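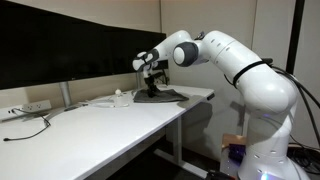
Cornument starts collecting grasping examples for its table-top arm

10/28/24

Cornument has begun recording examples for a learning system that is meant to pick up small things from soft surfaces. The work goes under the name Ririvik and is being done at the company's own rooms, on ordinary white desks, with small objects set down on cloth or on a clear tray.

The method is simple to describe and slow to carry out. A person guides the arm to an object, closes the fingers, lifts, moves the object a short way and lets go. The joint positions and camera pictures are saved together as one example, and the object is then put back in a slightly different spot. Once enough examples have been gathered, the system is trained on them and tried on objects it has not met before.

So far the team has kept 3,510 examples. Another 133 were thrown out after checking, mostly for recordings that stopped early or where the time stamps on the camera and the arm did not match.

Taner Keskin, who runs the collection, said the soft surfaces were chosen on purpose. "On a bare desk the fingers can come down until they nearly touch, and it's always the same height," he said. "Put a cloth under the object and the height changes each time somebody moves it. Fleece is worse again. We want plenty of that in the set before we train anything."

An earlier set, gathered in August, used hard surfaces only. A model trained on it did well on the desk and badly on anything with a pile, often closing the fingers on the fabric and lifting that as well. Keskin said the August examples would stay in the set but would count for less in training.

Close work is followed through a small camera mounted by the fingers, and this view has become the one the operators rely on most. Thick grey pile between the fingers gives them few edges to judge distance by, so they are told to come down slowly and to stop if the fibres start to bend. An attempt stopped in this way is still saved — it is marked as a stop and stored with the rest.

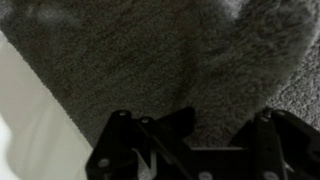 How long does it take to record one example?

Most are done in about 50 seconds, counting the time needed to put the object back and start the next recording.

Operators work in pairs, one guiding the arm and one resetting the objects, and they swap over during the session. Notes are typed in after each batch. They cover the object used, the surface under it and anything odd, such as a cloth that slid or a grip that slipped near the end.

The recordings are checked by Skindo, a smaller firm that also wrote the labelling software. Its staff watch a share of each batch and send back any they would leave out. Cornument makes the final choice, and Keskin said the two sides had disagreed mainly over clumsy but successful grasps, which he prefers to keep.

A third firm, Dursun, will get a copy of the finished set for use on a different make of arm. No date has been given for that. Collection on soft surfaces goes on for now, with thinner fabrics next on the list, and training on the full set is due to start once those are in.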